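Brunton Drinks Label Text

Transcribed label text from bottled soft drinks, teas and juices, with cleaned-up ingredient lists. 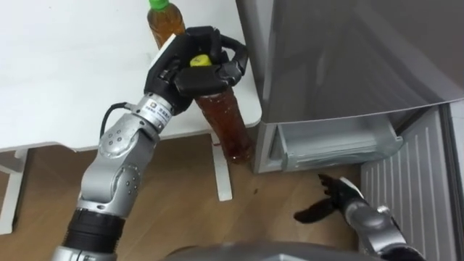 What is in the collection

The collection holds 1000 records. Each record is the text of one drink label, typed by hand from the package and then checked by a second person. The drinks are bottled teas, fruit juices, juice drinks, flavored waters and sodas. Milk drinks, powders and alcohol were left out.

The project started as a spreadsheet that Marlene Pacheco kept for a class on food labeling in Osby. Ankica Stan turned it into files that other people could use, and the name Brunton comes from the folder it lived in. The folder name stuck, so please cite it that way.

Current release: 11/09/2018

Files

labels.csv - one row per label, all fields
ingredients.csv - one row per ingredient, linked to labels.csv by label_id
terms.csv - spelling variants and the form we settled on
notes.txt - transcriber remarks, free text, not cleaned
changes.txt - list of corrections between releases

All files are UTF-8 with Unix line endings. Fields are separated by commas and quoted where the text itself has a comma, which in ingredients is most of the time. If your spreadsheet program opens the file with everything in one column, use the import dialog and set the separator yourself.

Fields in labels.csv

label_id: a number, never reused. Gaps are records that were withdrawn.
drink_type: tea, juice, juice_drink, water or soda.
name_text: the product name as printed, including odd capitals.
volume_ml: package size. Converted from fluid ounces when the label gives nothing else.
ingredients_raw: the ingredient statement exactly as printed, with line breaks removed.
language: two-letter code for the language of the ingredient statement.
sugar_100ml: grams of sugar per 100 ml, when stated.
storage_text: any wording on how to keep the drink, before or after opening.
transcriber: initials.
checked: yes or no.

An empty field means the label did not give the information. The word UNREADABLE means the information was there and could not be made out. Please keep the two apart. An early version of the tea subset mixed them up and the sugar averages came out wrong.

How the text was collected

Transcribers worked from the package in hand. Shop websites were not used as a source, even when the label was damaged. The text on a website is often older than the text on the bottle, and sometimes belongs to a different size.

Each label was typed by one person and compared by another. When they disagreed, the package was looked at again. If it had already been thrown out, the record went in with checked set to no. There are 17 of those and they are all from the first batch.

Labels that wrap around a curved bottle caused most of the typing errors. The ingredient statement tends to sit next to the seam, and the last few letters of a line can end up under the overlap. Tsion Dinsa wrote the rule we now follow: type only what can be read, put square brackets around any letters that were guessed, and never guess a number.

Languages

Most ingredient statements are in English. The rest are in Swedish, Croatian, Latvian and Estonian, depending on who was shopping. Where a label carried several languages, we took one statement and recorded the language code. Helju Ozoliņš checked the Latvian and Estonian rows. The Swedish rows have been checked for spelling but not by a native speaker, and corrections are welcome.

Nothing has been translated. terms.csv does link some common words across languages (sugar, water, citric acid and so on), but it was made for searching and is not a dictionary.

Cleaning

ingredients.csv was made from ingredients_raw with a short script and then fixed by hand. The script does the following:

1. Splits the statement at commas, except inside parentheses.
2. Moves percentages into their own field.
3. Changes everything to lower case.
4. Looks up each piece in terms.csv and swaps in the settled form.

Step 1 still goes wrong on labels that use semicolons or that open a parenthesis and never close it. These rows have split_ok set to no. Decimal commas were a bigger problem - a Swedish label with 0,1% was split in two in release one. That is fixed.

We kept "tea extract", "black tea extract" and "infusion of tea" as separate ingredients. Several people have asked for them to be merged. They may mean nearly the same thing to a shopper, but the wording differs between labels and we would like that to stay visible. If you need one category, merge them in your own copy.

Suggested uses

The files have been used for teaching, for testing ingredient parsers, and for a small study of how sweeteners are worded. Tanveer Kiani used the tea subset of 300 records to test the Malteo parser, and the split he used is marked in the column malteo_split.

Uses we would advise against

Do not use this for allergy advice. Recipes change and the labels here may already be out of date.

Do not use it to compare brands or countries. The drinks are what the transcribers found in shops near them. One shop in Skakden supplied a large share of the juice rows, so its stock is overrepresented.

Known problems

- volume_ml is wrong for some multipacks, where the pack size was typed in place of the bottle size.
- The line between juice and juice_drink follows the front of the label, and not any legal definition.
- Accented letters were lost in a few rows typed in August. Those we know about are listed in notes.txt.
- 2 records appear to be the same drink bought twice. They have been left in until someone finds the receipts.

Reporting errors

Send the label_id, the field, what it says now and what it should say. A photo of the label helps if you have the same product, but check that the package size matches first. Corrections go into the next release and are listed in changes.txt with your initials, unless you ask us to leave them off.

License

The transcriptions, term list and script may be used and changed freely as long as the collection is credited. Product names belong to their owners.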